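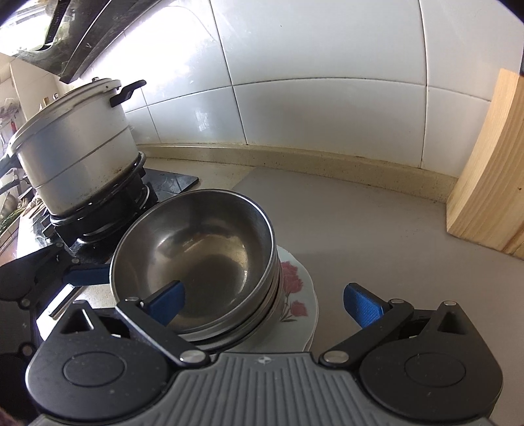

Stainless steel bowls on the kitchen counter.

Regluing a Dosau side chair

December 2020
Posted by Flastero

Print this page | E-mail this page

The chair is a side chair from the Dosau works, beech frame, turned legs, two stretchers front to back and one across. The number 3399 is stamped on the inside face of the rear seat rail. I take it to be a pattern number, as the only other chair of this type I have worked on carried the same one. I bought it at Corner, the secondhand shop by the rail yard, with the seat panel missing and the frame held together mostly by friction.

I marked every joint with masking tape before doing anything else. Each joint gets a number on both parts, and the tape goes where it will not be knocked off by a mallet. I then racked the frame by hand in each direction and wrote down which joints moved. There were 13 of them. The only ones that held were the two where the crest rail meets the back posts, and I left those alone. A tight joint in an old frame should stay closed. Forcing it breaks wood that was doing its job.

Taking it apart

Most of the loose joints came out with a dead-blow mallet and a block of pine. Two stretcher tenons were stuck at the shoulder only. I ran a little warm water and alcohol, half and half, into the gap with a syringe, waited an hour, and they released with light pressure from a reversed clamp. This works on hide glue. It does very little on the yellow glue somebody had put into the left front leg, probably in the last thirty years, and that joint had to be heated with a small iron through a damp rag before it let go.

The left front leg also had a nail in it. It was a wire nail, driven at an angle through the side rail tenon from the inside. I drilled around it with a thin-walled hollow bit, pulled the core and plugged the hole with beech. The plug does not show with the seat in place.

Cleaning the joints

Old hide glue does not need to be removed completely. New hide glue will bond to it. I brush the tenon and the mortise with hot water, wait for the surface to go slick, and wipe off what comes away easily. Yellow glue does have to come off, all of it, down to wood. I used a card scraper on the tenon cheeks and a narrow chisel with the bevel down inside the mortise.

I do not sand tenons. I have seen it recommended, usually with 80 grit, on the theory that a rough surface gives the glue something to hold. What it does is round the tenon over and make it smaller, and the joint was loose to begin with. A round tenon sanded by hand will not be round afterward.

Fit

Once clean, every joint gets assembled dry. I sort them into those that go together with hand pressure and stay, and those that drop out under their own weight. Four were in the second group. For these I glued plane shavings around the tenon, one layer of beech with the grain running along the tenon, let it cure overnight and pared back to fit. Wedging is quicker, but a blind wedge that is slightly too long will keep the shoulder from closing, and there is no way to get it back out.

Glue

I use granular hide glue from Zerouali in the ordinary furniture grade. It goes into a jar with twice its weight of cold water and sits until the granules are swollen through, then into a water bath. I hold the bath at a temperature where I can just not keep a finger in it. If the glue is boiled it loses strength and it smells. I make only what I need for the day and keep the rest in the refrigerator for up to a week, labeled, in a jar nobody will mistake for food.
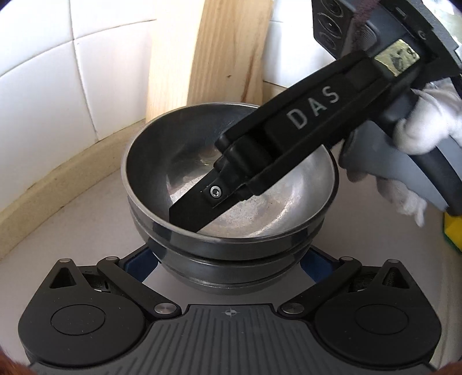 Can liquid hide glue be used on old chair joints in place of hot hide glue?

It depends mainly on the age of the bottle. Fresh liquid hide glue gives a sound joint and allows a longer assembly time, and it can be reversed later with heat and moisture. Put a drop between two fingers and pull them apart: if it does not go tacky and draw strings, throw the bottle out. Leave the clamps on overnight.

Assembly

Open time with hot glue in a cool room is short. In my shop in winter I get a little over a minute before it gels, so the chair goes together in sections. The front assembly is first: two legs, the front rail. The next day the side rails and stretchers go into the back, and then the front is brought on. I warm the parts with a heat gun before gluing, enough that the wood feels warm against the wrist. It doubles the working time.

Glue goes on both surfaces. I run a ring of it around the mouth of the mortise and brush the tenon lightly. A mortise filled to the top will trap a column of glue under the tenon, and under clamp pressure it can split a turned leg lengthwise.

Clamping was done with band clamps around the legs at seat height and stretcher height, and one bar clamp across the front. I checked the diagonals with two sticks held together and marked, which is faster than a tape in that space. The frame was out of square by 3 sixteenths the first time. Shifting the bar clamp to a slight angle brought it in. Then I stood it on the saw table and pressed on each corner in turn. One leg was off the surface, so I loosened the lower band, twisted the frame and tightened it again.

Squeeze-out was left until it was rubbery and then lifted with a sharpened stick. Wiping it while wet spreads a film over the finish.

Remaining work

The seat panel still has to be made. The rabbet in the rails suggests the original was molded plywood, and the screw holes are at regular spacing all the way around. I have not decided between pressing a new one from veneer and fitting a flat panel. I did one pressed seat in March in a plywood form and it sprang back more than I had allowed for.

The finish is shellac over a brown stain and in fair condition. I will clean it with mineral spirits and pad on a thin coat where the tape lifted a little near the right rear stretcher.

Search this blog
Search
Go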